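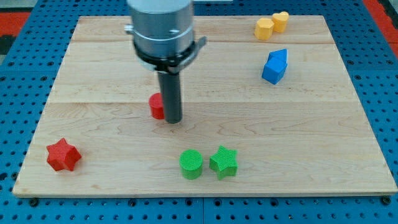

*Abb. 1: Ahornbrett aus verleimten Lamellen, zwei Fugen sichtbar. Darauf ein roter Zylinder und ein roter fünfzackiger Stern.*

# Werkkunde Holz, Kurs 3893
## Skript zu Block 2: Das verleimte Brett

Leitung: Ursina Brunner, Konrad Brunner
Stand: 17.10.2026

Block 1 hat sich mit dem Stamm beschäftigt, also mit Jahrringen, Kern, Splint und den Schnittarten. Wer gefehlt hat, bekommt die Blätter bei Leonie Hubmann. In Block 2 geht es um das Brett, das aus mehreren Stücken zusammengesetzt ist, und um die kleinen Formkörper, die wir später darauf verwenden.

### 1. Warum überhaupt verleimen

Ein breites Brett aus einem einzigen Stück arbeitet. Es nimmt Feuchtigkeit auf und gibt sie wieder ab, und zwar quer zur Faser deutlich stärker als längs. Liegende Jahrringe führen dazu, dass sich das Brett wölbt (»schüsselt«). Zerlegt man es in schmalere Lamellen und leimt diese wieder zusammen, verteilt sich die Bewegung auf mehrere kleine Wölbungen, die man mit dem Hobel gut in den Griff bekommt.

Dazu kommt der Preis. Breite, fehlerfreie Ahornbretter sind teuer und nicht immer lieferbar. Aus schmaler Ware lassen sich die schlechten Stellen heraussägen, und der Rest ergibt immer noch eine brauchbare Fläche.

Verwechslungsgefahr: Die Fuge ist die Stelle, an der zwei Lamellen zusammenstoßen. Die Maserung ist die Zeichnung des Holzes selbst. Beide können in dieselbe Richtung laufen, so auch in Abb. 1. Eine Fuge erkennt man daran, dass sie gerade durchläuft und dass die Zeichnung auf der einen Seite nicht zur Zeichnung auf der anderen passt. Bei sorgfältig ausgesuchten Lamellen muss man dafür sehr nahe herangehen.

### 2. Ahorn

Ahorn ist hell, feinporig und ziemlich hart. Man unterscheidet bei uns vor allem Bergahorn und Spitzahorn, im Handel wird das nicht immer sauber getrennt. Für unsere Zwecke wichtig:

- Die Oberfläche wird beim Schleifen sehr glatt und fasert wenig aus.
- Farbe und Bleistift sieht man auf dem hellen Grund gut. Leimreste sieht man leider auch gut, aber meistens erst nach dem Ölen.
- Ahorn vergilbt unter Licht. Bretter, die halb abgedeckt im Regal liegen, bekommen einen Rand.
- Im Freien ist er nicht dauerhaft.

Die Zeichnung ist fein und bräunlich. Sie läuft in helleren und dunkleren Bändern und kann, besonders in der Nähe von Ästen, wirbelig werden. Kleine dunkle Äste und Flecken gelten in der Möbelware als Fehler. Für eine Arbeitsfläche sind sie unproblematisch, solange sie fest verwachsen sind. Prüfen: mit dem Fingernagel am Rand des Astes entlangfahren. Bleibt er hängen, wird der Ast ausgekittet oder die Stelle kommt weg.

An wirbeligen Stellen reißt der Hobel leicht aus. Eisen frisch schärfen, Spanabnahme klein einstellen, schräg ansetzen. Hilft das alles nichts, nehmen wir die Ziehklinge.

### 3. Maße für das Kursbrett

Alle bauen dasselbe Brett, damit die Zwingen und die Auflagen passen.

| Teil | Maß |
|---|---|
| Länge fertig | 834 mm |
| Breite fertig | 350 mm |
| Dicke roh | 30 mm |

Die Länge ergibt sich aus dem Regal im Kursraum, in das die Bretter hineinmüssen. Hrvoje Bošković hat es nachgemessen, bitte nicht auf eigene Faust länger sägen. Die fertige Dicke ist freigestellt. Wer viel nachhobeln muss, landet eben bei einem dünneren Brett.

### 4. Ablauf

**4.1 Lamellen auslegen.** Alle Lamellen auf die Bank legen und so lange schieben und wenden, bis das Bild stimmt. Die Faserrichtung soll bei allen gleich laufen, sonst reißt beim Putzen jede zweite Lamelle aus. Danach mit Bleistift ein großes Schreinerdreieck über alle Teile ziehen. Das Dreieck bleibt bis zum Schluss stehen.

**4.2 Kanten fügen.** Mit der Raubank oder auf der Abrichte. Zwei Lamellen mit den Kanten aufeinanderstellen und gegen das Licht halten. In der Mitte darf ein Hauch Licht durchkommen, an den Enden nicht. Der Fehler, den wir im letzten Kurs am häufigsten hatten, waren runde Enden, die dann nach einigen Wochen aufgingen.

**4.3 Trocken zusammenspannen.** Einmal alles ohne Leim in die Zwingen. Zulagen nicht vergessen.

**4.4 Leimen.** Weißleim, auf eine Kante dünn und lückenlos auftragen. Es soll auf ganzer Länge eine feine Perlenreihe austreten. Läuft der Leim in Bahnen herunter, war es zu viel. Zwingen abwechselnd von oben und von unten setzen, erst leicht anziehen, Fläche mit der Hand auf Versatz prüfen, dann fest. Wir verwenden den Leim von Schwaiger. Die Presszeit steht auf dem Eimer und gilt für die Werkstatt im geheizten Zustand. Im November, wenn der hintere Raum kühl ist, bleiben die Bretter über Nacht in den Zwingen.

**4.5 Leim abnehmen.** Warten, bis er gummiartig ist, dann mit dem Stecheisen abheben. Nicht mit dem nassen Lappen verschmieren – der verdünnte Leim zieht in die Poren und bleibt als Fleck stehen.

**4.6 Putzen und ablängen.** Erst quer, dann längs hobeln. Ablängen erst jetzt. Kanten leicht brechen.

### 5. Formkörper

Auf dem Brett arbeiten wir im zweiten Teil des Blocks mit einfachen Körpern. Elfriede Kaufmann übernimmt diesen Teil. In Abb. 1 sind mehrere davon zu sehen, darunter Zylinder und Sterne.

**Zylinder.** Kurz, rund, oben flach. Steht er auf der Grundfläche, rührt er sich kaum. Legt man ihn auf den Mantel, rollt er, und man merkt sofort, ob das Brett in der Waage liegt. Beim Anreißen zuerst den Mittelpunkt mit der Ahle stechen, dann den Kreis. Wer den Zylinder von der Rundstange absägt, braucht eine Gehrungslade, sonst wird die Deckfläche schief.

**Stern.** Geometrisch ein Prisma: Grund- und Deckfläche sind gleiche fünfzackige Sterne, die Seitenflächen stehen senkrecht dazu. Er liegt auf einer der Sternflächen am sichersten. Für die Konstruktion wird ein Kreis in fünf Winkel zu 72 Grad geteilt und jeder Punkt mit dem übernächsten verbunden. Die äußere Linie ist der Stern. Beim Sägen zuerst zu den inneren Ecken hin arbeiten, von beiden Seiten. Die Zacken brechen bei Massivholz dort, wo die Faser quer zur Spitze läuft. Bei fünf Richtungen lässt sich das nicht ganz vermeiden. Man dreht die Schablone so, dass eine Zacke genau in Faserrichtung zeigt, und rundet alle Spitzen ein wenig.

Farbe: Gebeizt oder lackiert wird erst nach dem letzten Schliff. Rot hebt sich vom Ahorn kräftig ab, Gelb deutlich weniger. Lacke von Korov und Clondetti stehen im Schrank, bitte innerhalb eines Satzes nicht mischen, die Rottöne sind verschieden.

### 6. Unterlage

Das Brett liegt beim Arbeiten flach auf. Auf einer Lochplatte, wie der blauen in Abb. 1, lässt es sich mit Anschlägen in den Löchern gegen Verrutschen sichern. Vor dem Auflegen Späne aus den Löchern bürsten. Auf der Hobelbank reicht der Bankhaken, mit einem Stück Restholz dazwischen.

### 7. Aufgaben bis zum nächsten Termin

1. Suchen Sie in Abb. 1 die beiden Fugen und skizzieren Sie ihren Verlauf. Zeichnen Sie die Faserrichtung mit einem Pfeil ein.
2. Markieren Sie in derselben Skizze zwei Stellen, an denen Sie beim Hobeln mit Ausrissen rechnen würden. Stichworte genügen.
3. Das Brett wirkt auf dem Foto nach hinten schmaler. Erklären Sie mit den Begriffen aus dem Zeichenkurs, wie parallele Kanten so abgebildet werden.
4. Konstruieren Sie einen fünfzackigen Stern mit Zirkel und Lineal auf Karton und schneiden Sie ihn als Schablone aus. Name auf die Rückseite.
5. Sehen Sie sich zu Hause ein verleimtes Brett an (Regal, Schneidebrett, Tischplatte) und notieren Sie die Breite der Lamellen.

### Material

Ahorn in Rohdicke ist bei Unenmont bestellt und wird im Kurs verteilt. Mitzubringen sind Bleistift, Zirkel, Meterstab und ein eigenes Stecheisen, falls vorhanden. Gehörschutz liegt an der Abrichte. Fragen zu den Schablonen an Elfriede Kaufmann, zu allem anderen an Konrad Brunner.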